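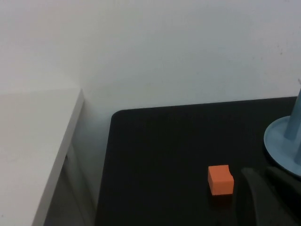 quillback
Has anybody here done the August field methods school at Orholm? I got the acceptance email this morning and I have 15 days to say yes and put down the deposit. My department will cover part of it but I'd still be paying a good chunk myself, so I'm trying to work out if it's worth it. The program is interviewing and participant observation, mostly with seasonal workers in the fish plants, and they want every applicant to bring one small object to the first session and write about how people handle it (mine would be a little orange cube with rounded edges, like the one on the black tabletop up top, which is either brilliant or the dullest choice ever made). I like the sound of it! I just can't tell from the website how much time you spend in the field and how much you spend in a seminar room.

tansy_m
Congrats! I went two summers ago. Mornings are seminar, 9 to noon, and afternoons you're out. The object thing is fun, by the way, don't overthink it. A guy in my group brought a bus ticket and we talked about it for an hour.

Reading load is heavier than they let on. Get the packet done before you fly, because you will not do it there.

driftnet
Going to be the grump. I did Orholm and I did Pruvau the year after, and Pruvau was better in every way that matters. At Orholm you get two afternoons with the same family or work crew and then it's time to write up. You can't learn fieldwork that way. What you learn is how to be a polite visitor with a notebook.

tansy_m
That wasn't my experience at all. I had the same crew for the whole second week. Did you go before they changed the schedule?

driftnet
Maybe? It was the year it rained the whole time and they moved us into the gym. If they've fixed it, great. I still think 20 students is too many for a town that size. Everyone in the bakery had already been interviewed by somebody.

quillback
Ha, ok, the bakery thing is exactly what I worry about. What did Pruvau cost you, if you don't mind me asking? Orholm is 3799 with the room included but no flights.

driftnet
4000 with room and lunches, so close to the same once you've been feeding yourself. But you need decent French for it, and they do check.

quillback
My French is menu French. So that's that, I guess.

oldmaps
Has either of you used the Szűcs handbook? It's on the Orholm list and the library copy is out until September.

tansy_m
Yes, read chapters two and five and skim the rest. The part about taking notes after a conversation instead of during it saved me — I'd been scribbling away and people kept stopping to wait for my pen.

driftnet
Disagree again, sorry. Write during, if they say it's fine. Your memory is worse than you think by dinner time. I lost half a conversation about winter housing because I trusted myself to write it up later.

tansy_m
Depends so much on the person you're talking to, though. The older women at the plant clammed up the second a notebook came out.

oldmaps
Thanks both. For what it's worth I type mine up in Brenimis every night and tag as I go. It crashes on big files, so save often.

quillback
Leaning yes at this point. One more question for tansy_m: were the shared rooms ok, or should I ask for a single? I'm a terrible sleeper and I'd be writing notes late.

tansy_m
Ask for the single, and ask today. There are only a few and they go with the first deposits. Bring earplugs either way, the harbor starts up at 5 a.m.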